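Call for participants: does a tidy home really make you calmer?

Trerkness, a small research office in Brotenmont, is looking for adults to take part in a home study that starts in December. Please read the whole page before you apply. Plenty of people skim calls like this one, sign up for the gift card and quit in the first week.

What we want to know

You have heard the claim. Clear your counters, empty your closets, and your mind will follow. There are books on it, shows on it, and a great many paid courses on it. We have read the studies those courses like to quote, and we were not impressed. Most asked people how they felt right after a big cleanup, when they were pleased with themselves and had been told to expect good news. Few went back a month later. Fewer still had a comparison group.

So we are running our own. We may find that tidying works. We doubt it works as well as the people selling it say, but we have written down in advance what would change our minds, and anyone who joins will get a copy.
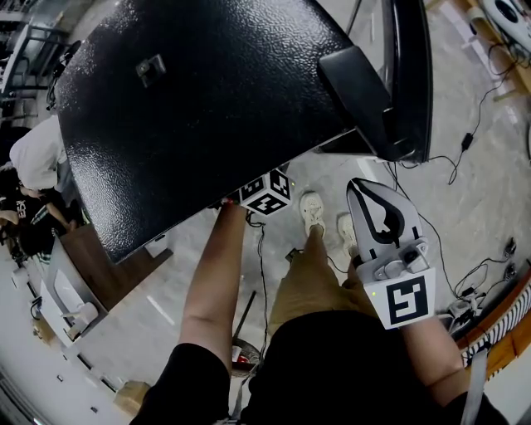

Each household will be placed in one of 2 groups by a random draw. One group clears out a single storage space of their choice, such as a pantry or a hall closet, and keeps it in order for eight weeks. The other group changes nothing. Both fill in the same short diary in the evening, before 9 p.m. if you can manage it. You can't pick your group, and please don't ask to switch. We had to throw out a good part of our pilot, the Stubbs study, after people traded places with their neighbors.

Who can apply

We have room for 123 households. You should be 18 or older, live within driving distance of Brotenmont, and expect to stay at the same address through the study. Renters are welcome. So are people who think the whole idea is nonsense – we could use more of them, as the last call mostly drew people who already owned a label maker.

You can't take part if you work as an organizer, sell storage products, or have paid for a decluttering course in the past year.

What you get

A $60 gift card after the final diary entry, and $20 if you drop out after the halfway point. There is no prize drawing. You won't get coaching or tips, and we won't tell you that your home looks nice.

Who pays for it

Fair question. The money comes from the Illero fund, which pays for repeat tests of popular health claims. It has no say in what we publish. No storage company has given us anything, though one did offer bins.

How to apply

Fill in the form at the front desk or ask us to mail you one. Tell us in a few lines what you expect the study to show. Answers over 1000 characters will be trimmed. We reply to everyone, usually within two weeks, including people we turn down.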